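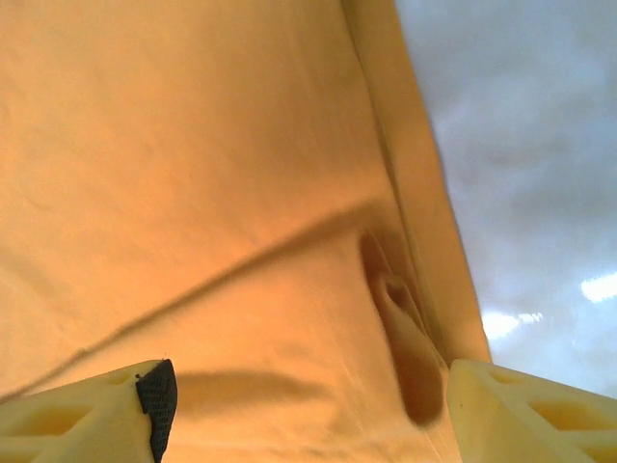
**Category: Home & Laundry > Gadgets and automation**

**Can a machine fold the washing yet, and is it worth waiting for?**

Posted by londale_lodger, Sat 9 May

We run a small guest house and wash sheets, towels and staff T-shirts every day. Folding takes far longer than the washing does. Last December I was quoted 2,000 pounds for a second-hand towel folder from a firm called Sethi. It only does flat items, so the T-shirts would still be done by hand.

I keep seeing two-armed robots working on clothes. Are any of them ready to take a basket of mixed washing and give back a folded pile? I don't mind if it's slow, as it could run overnight. The machine would have to fit in a utility room and I am not technical.
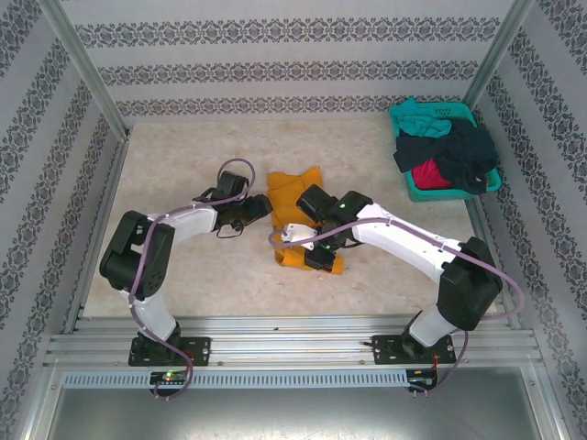 Dritano

Short answer is no, not for a guest house. Buy the towel folder if most of your load is towels.

The arms can grip cloth well enough. What they struggle with is a T-shirt in a heap, where the sleeves and hem could be anywhere. A person gives it a shake and finds the shoulders without thinking. A machine has to find two good places to hold, and if it picks up two layers in place of one it may have to start again. Once the shirt is flat the rest is much easier, and folding it lengthwise is a job that two arms can do.
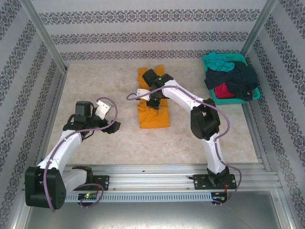 *Orange-yellow garment folded into a long strip, basket behind.*

Ask any seller for an uncut video of 40 mixed items going through, straight from the basket. Short clips tell you very little, because you can't see how many goes it took. Ask who lays the shirt out as well. If it's a member of your staff, you haven't saved much.

Jimon

Disagree a bit with the above. I look after the machines at a workwear laundry and we had a two-armed unit on trial. It managed 30 shirts in a shift with one of us nearby to sort out the bad ones. Our people do 600 between them. So it's slow, but the poster did say slow was fine.

What put us off was the stopping. It would drop a sleeve, wait, and want someone to press a button. No good overnight if you're asleep.
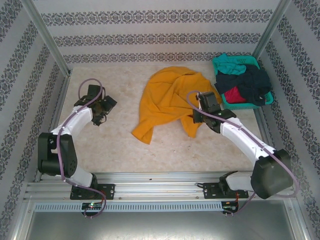
*Mustard-yellow top in a heap, the hard part of the job.*

Check the doorway width too. Ours had to come in through the loading bay.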